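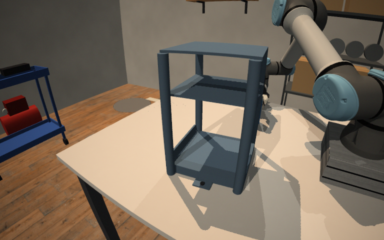
Prestusow Employer Services – Workers' Compensation Forms & Records

Nonine Injury Report Set

The Nonine set is a paper and online system for recording a workplace injury and keeping the record together until the claim closes. It was written for employers who don't have a full-time claims person and who handle an injury report a few times a year. Each set covers one work location.

Item number: 1064
Forms per set: 100
Languages: English, Spanish
Format: carbonless paper, with matching fillable forms online
Sold by: the set

What is in the set

The main piece is the supervisor's report, a two-page form that asks for the time of the injury, the time it was reported, the task under way, the body part involved and the names of anyone who saw it. There is a line for what the employee said in the employee's own words. Supervisors tend to paraphrase, and a paraphrase can cause trouble months later when a doctor's notes say something different.

The employee's statement is a separate form. The employee fills it out and signs it alone, and the supervisor does not write on it. If the employee can't write because of the injury, another person may take the statement and sign as the writer. There is a box for that at the bottom.

The witness form is shorter. It has no question about fault, and we have left that out on purpose. In most cases workers' compensation is paid without regard to fault, and asking a coworker to assign blame adds nothing the claim needs.

Also included are a contact log, a work restrictions sheet for the treating doctor, a wage record page and a cover sheet listing who has received copies.

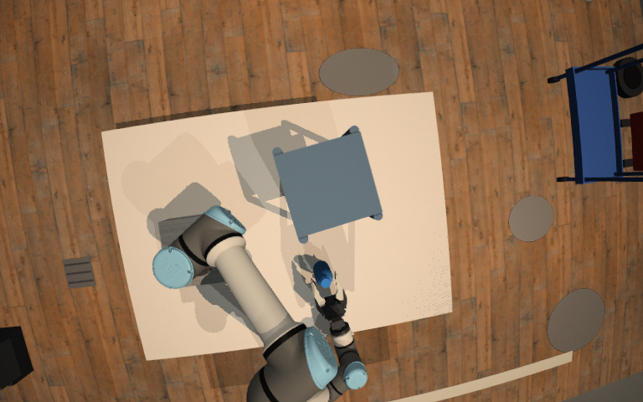 How the online forms work

Every paper form has an online version with the same questions in the same order. You can start on paper at the work site and type it in later, or go straight to the screen. The system marks the time of each entry. Changes are kept as additions, and the first version stays on file.

Finished reports can be downloaded and sent to your carrier or administrator. Many states also require their own form. The Nonine report does not replace that form, but the answers you need for it will generally be in one place. Check your state's deadline before you need it. Some run from the date of injury and some from the date the employer learned of it, and the gap between the two can be a week or more with a sore back or a bad wrist.

Access can be set by role. A supervisor sees only the reports he or she started. Medical pages are held in a separate part of the file and open only to the people you name.

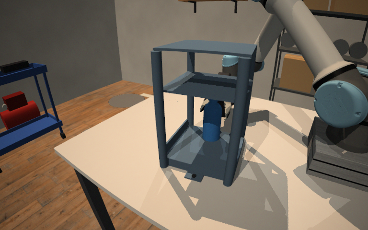

The location section was rewritten in the current edition by Snežana Dimitriou, who handled claims for a furniture warehouse before joining us. The old form had a single line for location, and people wrote "stockroom" or "by the shelves." The new one asks for the fixture, the level and the object being handled. With a rack like this one, "reaching for the blue bottle in the lower compartment, below the middle shelf" tells an adjuster whether the employee was bending or lifting overhead, and "at the rack" does not. There is room for a sketch, and photos can be attached online.

Who should keep the file

Pick one person and a backup. The set comes with a sheet for their names and phone numbers, to be posted where supervisors will find it. If someone is hurt on a Saturday and the office is closed, the supervisor can still complete the report and leave a message on the number listed.

Keep claim files apart from general personnel files. How long you have to keep them depends on the state, and your carrier may want them longer.

Ordering and refills

A set costs $127 and includes one year of online access for up to 5 users. Refill packs are sold by form, so a location that uses more witness statements than anything else can order those alone. Orders are shipped from our Hinum warehouse.

Sets bought under the previous edition can still be used. The online system accepts the old single-line location answer and will ask for the missing details on the next screen. A revised wage record page is due in September and will be mailed to current customers without charge.

The forms are record-keeping tools and are not legal advice. For a disputed claim, talk to a lawyer in your state.

Questions about forms: Marilou Lumbao
Questions about online access: Baltazar Carrillo
Spanish-language forms: Iraís Bautista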